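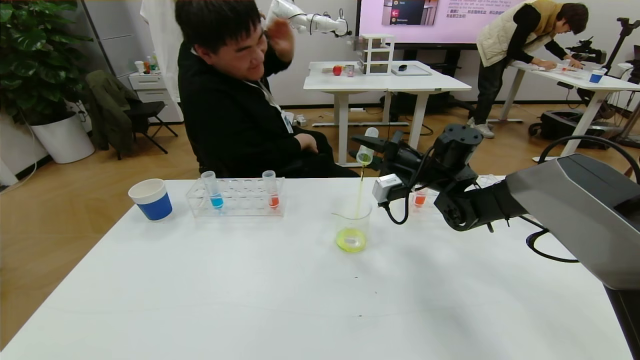 Nothing else on the kitchen table, one reader wrote in to say, has ever kept her two children quiet for a whole wet afternoon, and she had only put out a beaker, a few test tubes and the food colouring left over from a birthday cake.

Colour mixing (liquids)

Colour mixing with liquids is a tabletop activity in which small amounts of coloured water are poured from one clear container into another to see what new colour they make. It is one of the oldest demonstrations in the school science room, it costs next to nothing, and it remains a wonderful thing to watch. In Curus and the towns near it the activity is usually called "pouring colours". In Nelow it is known as "the tube game", although there are no rules and it can't be won.

Equipment

The basic set is a beaker, a rack and a handful of test tubes. The beaker does most of the work. A low, wide one is easier to pour into, while a tall one shows the depth of colour better, and people who do this often tend to end up owning both. Graduation marks on the side are handy for repeating a shade somebody liked. Fifty-odd years of school cupboards have proved that they wear off in the end, glass ones more slowly than plastic.

Test tubes may be glass or plastic. Plastic is usual for young children. Caps or stoppers are well worth having, as a tube that can be closed can also be shaken, and shaking is half the fun! Racks come in wood, wire and clear acrylic. The acrylic kind has won a great many admirers for the simple reason that the colours show straight through it, so a full rack in front of a window looks like a very small church.

Cups are the overlooked part of the set. At least one is needed for rinsing and another for tipping away the muddy leftovers. Paper cups do nicely, though they soften if left to stand overnight. A funnel is useful when filling narrow tubes from a jug.

The Szulc set, sold for many years from a shop in Nelow, packed all of this into a flat box with a sliding lid and a card of suggested mixtures. Complete ones are now quite hard to find. The card is nearly always missing, and the funnel has usually gone off to live in the garage.

Preparing the colours

Most people begin with 3 colours: red, yellow and blue. Liquid food colouring is the common choice, a drop or two to 50 ml of tap water. Gel colouring gives a stronger result but has to be stirred well first, or it sits at the bottom in a sulky lump. Watercolour paint works too, and so does the juice of red cabbage, which brings in a whole extra set of tricks because it changes colour with lemon juice or baking soda (see Cabbage water).

It is best to mix more than seems necessary. A lovely green is always followed by the wish to make it again, and the second batch never quite matches if the blue has to be made up fresh halfway through.
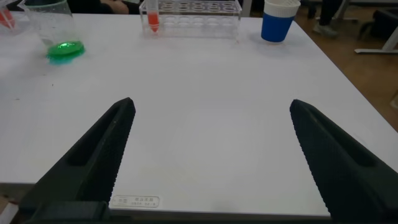
White is the favourite surface for pouring colours, and regulars can be very firm on the point. A patterned cloth or a dark worktop shows through the glass and muddies everything, so that a good orange looks brown and a pale blue all but vanishes. White card under the beaker will do if the table is the wrong colour. A white surface has another charm, and it is easy to miss until someone points it out: the liquid tints what is underneath it. Even the shallow layer of bright green in the beaker here is enough to spread a faint bluish-green reflection on the tabletop beneath. Children love this, and many will spend longer chasing the coloured patch about with a torch than they spent on the pouring.

Pouring

The tube is held near its open end and tilted slowly over the middle of the beaker. A thin stream gives the pourer time to stop. It also gives the onlookers time to see the new colour arrive, first as threads and curls and then all at once, and this moment is really the heart of the activity. Yellow goes in first by custom, as the lightest colour, and the darker one is added to it. Going the other way takes a surprising amount of yellow to shift a beaker of blue.

Beginners nearly always pour too fast. A good exercise is to empty one tube of plain water into the beaker as slowly as possible, with the whole table watching, before any colour is opened.

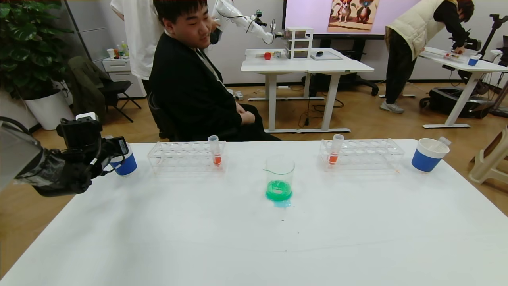 Drips are part of the business all the same, and most come from the lip of the tube at the end of the pour. A small turn of the wrist as the tube is lifted catches the last drop. Food colouring wipes off a sealed surface easily enough while fresh, but it can stain bare wood, grout and the cuffs of pale jumpers. A folded cloth should be kept within reach, and a tray helps a great deal with under-fives.

Common mixtures

Yellow and blue give green, from lime to deep bottle green depending on the share of each. Red and yellow give orange. Red and blue ought to give purple and often give something closer to old plum, especially with supermarket colouring, where the red leans towards orange. A single drop more of blue sometimes rescues it. All three together make brown, known in Skekent as "pond", and every session ends in pond sooner or later.

Layering

A more advanced form uses sugar. Each colour is made up with a different amount dissolved in it, and the sweetest is poured first. The others are then let down gently on top, along the side of the tube or over the back of a spoon. Done with patience, the colours rest one above another in bands. The Skekent winter fair has a table for layered tubes each December, and the best of them are truly gorgeous.

See also

Cabbage water
Density column
Food colouring

2,394 shares
608 comments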